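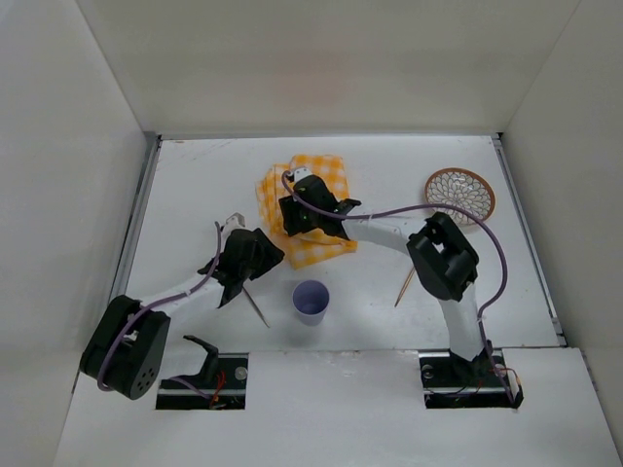
Bench Cell Technician (Two-Arm Manipulation), Drenard Laboratories, Lestlow Site

Reference: 822
Employment type: Full time, fixed term of 2 years, with the possibility of renewal
Hours: 32 per week
Reports to: Cell Operations Lead

Drenard Laboratories invites applications for the position of Bench Cell Technician at its Lestlow site. The technician will have day-to-day responsibility for a single two-arm tabletop cell, known internally as Erdős, and for keeping it in a condition in which its recordings can be used by the research groups that depend on it.

About the cell

Erdős is an enclosed bench cell with white walls and a white work surface. Two arms are mounted at the front and reach inward over the table. The cell is used for handling everyday items, among them folded cloth, plastic cups, plates and thin wooden skewers. Work is scheduled in blocks, and the layout of the table may change several times in a day. Each change is recorded in the cell log, together with the condition of the arms at the time.

The position is a practical one. Applicants should expect to spend most of the working day at the cell or at the adjoining repair bench, with the remainder given to records, parts orders and handover notes. The technician does not write control software but will work closely with those who do, and will be expected to describe a mechanical fault to them clearly and in writing.

Principal duties

The technician opens the cell each morning at 7 and carries out the start-up check before any recording is scheduled. The check covers the anchoring of both arm bases, the seating of connectors in the mounting slots, the free movement of every joint through its working range, and the condition of the gripper fingers. An arm that fails any part of the check is taken out of service until the fault has been found and the repair entered in the log.

Cable care is a large part of the work. The cables on each arm run outside the links, with enough slack to follow the arm through a full reach. The technician is responsible for setting that slack, for inspecting the cables at the points where they bend most, and for replacing any cable that shows wear or a loose end. Candidates who have maintained small arms will know how often an apparent motor fault proves to be a connector that has worked itself partly out.

The grippers require similar attention. Fabric work depends on both fingers closing evenly, and a small difference in alignment can cause a fold to slip out of the grip or a single layer to be taken up where several were intended.

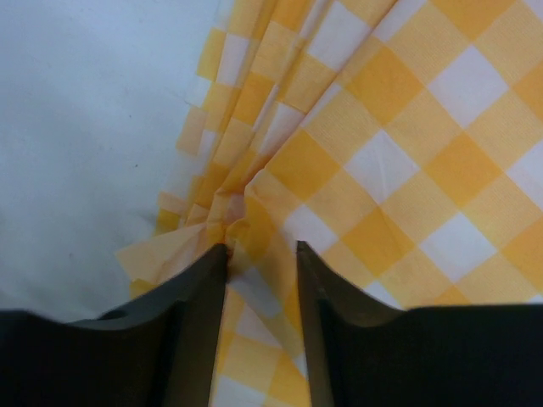

Finger alignment is checked at the start of each block of cloth work and again after any collision, however light. The technician cleans the contact faces, removes lint from the joints, confirms the closing position against the reference block and replaces worn fingers from stock. The wrist cameras are inspected at the same time. A camera that has shifted on its mount must be reset and its calibration repeated before the arm is returned to use.

Further duties include:

Cleaning the work surface and recording marks that will not come off
Checking the side rails and retightening the base fasteners on the schedule set out in the Kumer maintenance manual
Keeping the stock of cloths, cups, plates and other table items in order, and withdrawing damaged pieces
Diagnosing faults in motors, wiring and mounts, and carrying out repairs at the bench
Running the calibration routine after any joint or camera has been disturbed
Writing a handover note at the end of each shift

Required qualifications

A two-year technical degree or certificate in electronics, mechatronics or a related field, or equivalent work experience
Experience in repairing small electromechanical equipment, including soldering and crimping
Ability to read wiring diagrams and follow written procedures exactly
Careful record keeping and clear written English
Ability to work standing for extended periods and to handle small fasteners with accuracy

Preferred qualifications

Experience with robot arms of any size – hobby and classroom work will be considered – or with camera calibration
Familiarity with a Linux command line
Experience in a shared laboratory where equipment is booked by several groups

Training

The successful candidate will be trained on the cell by the current technician before taking sole charge of it. Training covers lockout and safe entry, joint replacement, cable routing, finger alignment and the calibration routine. No prior knowledge of the Kumer manual is expected.

How to apply

Applicants should submit a résumé, a cover letter of no more than two pages and the contact details of two references. The cover letter should describe one repair the applicant has carried out, including how the fault was found and how the repair was checked afterward. Applications should be sent through the Drenard careers page under reference 822 and will be reviewed as they are received until the end of September.

Shortlisted candidates will be invited to Lestlow for an interview and a supervised bench exercise, in which they will be asked to trace and correct a wiring fault on a spare arm. Tools are provided. Candidates who require an accommodation for any part of the process should state this in their application.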